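How Households Keep Their Textiles Warm, Clean and in Use
Project report by Sille Bach and Asger Riis, March 4, 2021
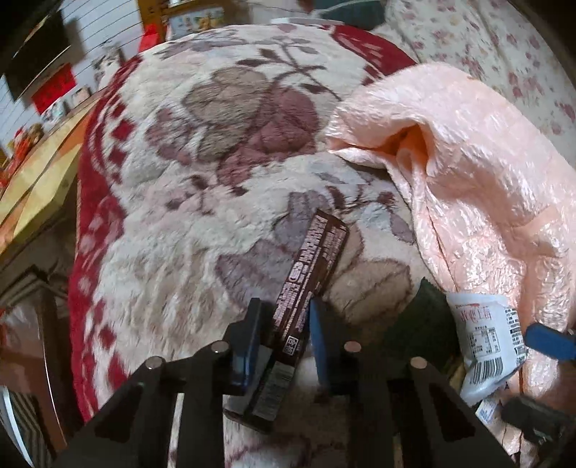 Figure 1. Plush blanket with printed flowers and a red border.

1. Background

In our second year we had to choose a subject from daily life and study it with simple methods. We chose bed textiles, because both of us moved away from home recently and had to buy them for the first time. We were surprised how little we knew. Our question was: how long do people keep a blanket or a duvet, and what makes them replace it?

2. Method

We made a short questionnaire and put it in 800 letter boxes in Gernness, with a paper copy and a link. The local newsletter Postent also printed the link. In addition we made 12 longer interviews in people's homes. Each interview took less than one hour. We asked about washing, drying, storage in summer, repair, and where old textiles go.

The interviews were done in pairs. One of us asked and the other wrote notes. We did not record sound, as several persons did not feel comfortable with it.

3. Results

Most people in the interviews could not say how old their oldest blanket was. They remembered it by events instead – a wedding, a first flat, a child who was born in July. Blankets which came as a gift were kept longer than those which were bought, also when they were not used any more.

Washing was the most difficult subject. Thick blankets do not fit well in a small machine, and drying them inside a flat takes a long time. Some people use the laundry in Kirkegaard, but they found it far to carry a heavy bag. Others only air the blanket on the balcony. Two persons told us that they had ruined a blanket with too much heat, and after this they became very careful.

Repair was rare. A torn edge was sewn by hand in a few homes, mostly by older people. Younger people said they would like to learn it, but they did not own a needle.

4. Discussion

Our interviews are few and all come from one town, so we cannot say anything about the whole country. People who care about textiles are perhaps also more willing to answer. We should have asked about price earlier in the questionnaire, as many people stopped before the last page.

We think that the housing company Vindiso could put one large machine in each shared laundry room. We would also like to see a clear washing label, with words and not only symbols.

Contact: Sille Bach, Asger Riis | © 2021 the authors | Back to top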